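Chapter 4
Shared Things: Borrowing, Lending and Household Goods

What this chapter covers
How households decide what to own and what to borrow
The difference between a gift, a loan and a hire
What happens to a lending scheme when goods come back late
Key terms: durable good, idle time, deposit, pooled ownership

4.1 The cupboard problem

Most homes contain goods that are used for a small part of the year. A tent may come out once in June and then go back on its shelf. A drill may be needed when a family moves in and hardly at all afterwards. Economists call such items durable goods, meaning goods that give service over a long period and are not used up in one go. The hours in which a durable good is owned but not in use are called its idle time.

Idle time costs money. The buyer has paid the full price, gives up space to store the item and bears the loss as it ages. Against this, the owner can use it at any moment without asking.

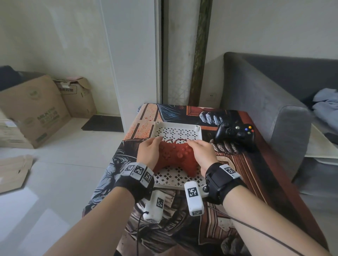
Households weigh these two sides differently. A family in a small flat puts a higher value on space. A family living far from town puts a higher value on having things to hand, as a journey must be added to the cost of each loan.

4.2 Gift, loan and hire

In a gift, ownership passes to the other person and nothing is owed. In a loan, ownership stays where it was and the item is expected back. Hire is a loan with a charge. Everyday speech blurs the three, and many quarrels between neighbours begin with a loan that one side took to be a gift.

Leisure goods show the range well. Board games, sports kit and video game equipment all pass between friends without any charge, and the same items can be hired from a shop or a club.

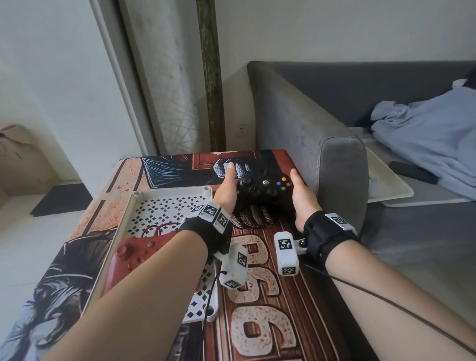
Fig. 4.1 A game controller with coloured face buttons. Small durable goods are often lent between friends.

A deposit is a sum held by the lender and paid back on return. It works best when it is large enough to matter to the borrower but smaller than the value of the item. If the deposit is set too high, people who would gain most from borrowing are shut out.

4.3 Case study: the Sirkard lending room

The town of Sirkard opened a lending room in a former post office. Its first manager, Oddur Ragnarsson, began with 60 items given by residents. In the first full year the room made 2,128 loans. Tools were lent most often, followed by games and kitchen equipment.
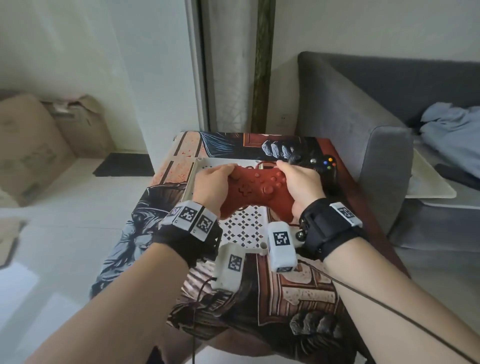
Late returns soon became the main difficulty. Members could keep an item for 20 days, and there was no penalty for going past the date. Popular items were hard to get, and some members stopped coming. The manager considered fines but chose a small deposit instead, along with a reminder sent 2 days before the item was due. Late returns fell over the following months, although the room could not tell which of the changes had made the difference.

The nearby village of Tevine tried another method, pooled ownership. A group of households bought goods together and each held a share. Members took more care over storage, but it was harder to settle what a household should be paid when it moved away.
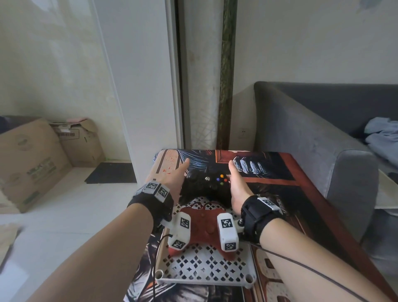

Both methods rest on trust, and both need some record of who has what. We return to record keeping in section 4.5. The next section sets out how to work out the cost per use of a durable good, which you will need for the exercises on the price of hire.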